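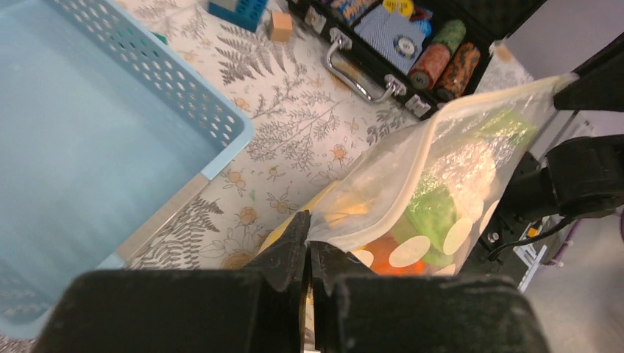
Wrist view, left arm. Bag with a toy leafy vegetable held at both ends over the white fern-print cloth.

Search this forum
2 min read

nullow74: Recording bag demos by remote control, both arms. 261 kept so far. Should the left fingers pinch the bottom corner like this, or stay off it?

Grilldale: Stay off. The corner hides between the fingers and your policy will learn to guess.

Osaze Uzor: Disagree. A bag held only at the zipper swings. I'd keep the pinch – just close slower.

Grilldale: Slower demos mean slower runs.

nullow74: I'll record a set each way Saturday and post both.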